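Pocket springs and foam layers: an interview with a product engineer at Panow

Panow makes pocket-sprung and hybrid mattresses for the mid-priced end of the market. Its product engineer spoke to us about spring counts, foam density and what the figures on a label can tell a buyer. The interview was held at the company's test workshop and has been shortened.

Spring counts

The first subject was the number printed largest on most mattress labels. Panow's current hybrid, the Plirnik, has 1154 springs in the king size. The engineer said the figure is of limited use without the size beside it.

"A count is always quoted for one size, usually the king. The double has fewer springs because it has less area. If one shop quotes the king and another quotes the double, the buyer is comparing two different things."

Some makers also add a layer of very short springs, called micro springs, to the total. These compress fully under a light load. "They affect the feel of the surface. They do very little to hold up the hips. I would ask for the two counts separately."

Wire thickness matters more to firmness, in the engineer's view. A mattress with 800 springs in thick wire can be a good deal firmer than one with a higher count in thin wire. The gauge is seldom printed on the label, but a retailer should be able to get it from the maker.

Foam above the springs

The Plirnik has four layers of foam and fibre over the spring unit. The foam is bought in from Ó Conaill, who cut it to size and supply a density reading with each delivery.

"Density and hardness are separate measurements and people mix them up. Density is the weight of material in a given volume. Hardness is the force needed to press it down. You can have a soft foam that is dense, and it will generally keep its height longer than a soft foam that is light."

Asked how a buyer can check this in a shop, the engineer said that it can't be done by hand. The density has to be on the specification sheet. If the sheet says only "high density" with no number, the buyer has been told nothing.

Testing

Panow tests samples under a weighted roller and measures the loss of height at intervals. The sample is left to rest before each reading, as foam recovers part of its height after the load is removed. An earlier model, the Dreklow, was withdrawn in July after the edges were found to be sinking faster than the middle.

"The springs were sound. The foam wall round the outside was too light for people sitting on it to put their shoes on. We changed the wall and kept the spring unit."

The new wall adds nearly 200 grams to each long side. It is used in the Plirnik as well.

Bases and covers

A sprung mattress on a slatted base needs the slats close together. Wide gaps allow the lower layer to push through, and the springs above a gap then work at a different height from those beside it. A thick protector can also change how the top layer feels. The engineer recommends a thin, stretchy one, washed at the temperature given on its own label.
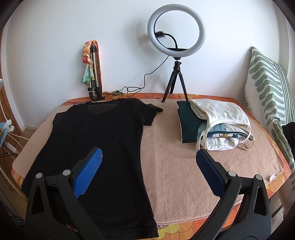

Turning and airing

The Plirnik is one-sided, so it is rotated head to foot and never flipped. "Once a month for the first few months, then once a season. Leave the bedding off for an hour or so while you are at it. The fibre layer holds moisture from the body and it needs the air."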